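Pliage du pull

143 partages · 15 commentaires

Le pliage du pull est l'opération domestique par laquelle un vêtement tricoté à manches longues est ramené à un rectangle plus ou moins régulier, que l'on peut ensuite empiler sur une étagère, ranger debout dans un tiroir ou glisser dans une valise. On le distingue du pliage de la chemise, qui doit composer avec un col et des boutons, et du roulage, cher aux voyageurs. C'est un geste modeste, appris le plus souvent en regardant faire un parent, et qui varie d'une maison à l'autre bien davantage qu'on ne l'imagine.

Pourquoi plier la maille

Un tricot suspendu à un cintre travaille sous son propre poids : les épaules se marquent, le corps s'allonge et l'encolure finit par bâiller. La maille serrée et légère supporte assez bien la penderie, mais les grosses laines, surtout quand elles sont humides, s'y déforment vite. On préfère donc les garder à plat, en piles qui ne montent pas trop haut, les plus lourdes en dessous. Dans son petit manuel La Maison Plindard, que bien des familles gardent encore près de la planche à repasser, Jaqueline Quezada conseille de changer de temps en temps l'emplacement des plis, et de laisser reposer le vêtement une nuit avant de l'enfermer.

L'étalage

Tout commence par une surface assez grande pour recevoir le vêtement manches ouvertes. La table convient très bien, mais le lit reste, de loin, l'endroit le plus fréquenté : il est large, il est à bonne hauteur pour qui plie debout sans trop se pencher, et la couette retient un peu la maille, qui glisse moins que sur du bois verni. On pose le pull bien droit, on écarte les manches de chaque côté, puis on lisse du plat de la main, du col vers le bas, sans tirer. La bande côtelée du bas sert de repère, car ses côtes verticales montrent tout de suite si le corps est de travers. Sur les tricots sombres, c'est aussi le bon moment pour passer la brosse ou le rouleau adhésif, les petites peluches claires s'y voyant toujours beaucoup.

Pull noir à encolure ras du cou, étalé sur une couette mauve, avec un liseré pâle aux épaules et un petit logo blanc brodé sur la poitrine.

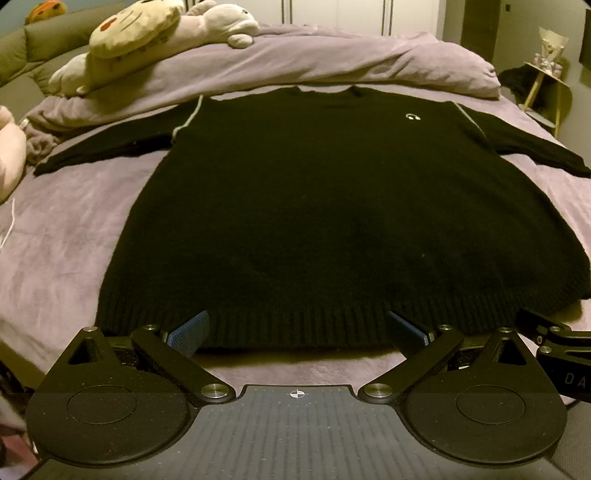 Méthodes courantes

Le pliage classique se fait dos visible. On rabat un côté vers le milieu, on couche la manche le long du corps, on recommence de l'autre côté, puis on remonte le bas vers l'encolure en 2 ou en 3, selon la profondeur de l'étagère.

Le pliage dit de Skudside, décrit par Ryszard Czerwiński, laisse au contraire le devant visible : les manches sont croisées sur la poitrine et le bas vient les recouvrir. Il est plus rapide, un peu plus bombé aussi, et ses partisans lui pardonnent volontiers ce petit défaut !

Rangement de saison

Les gros pulls quittent souvent l'armoire au printemps pour n'y revenir qu'en octobre. On les range propres et parfaitement secs, dans une housse de coton ou une boîte fermée, avec un sachet de lavande si l'on en aime l'odeur.

Voir aussi : brosse à vêtements, penderie, séchage à plat.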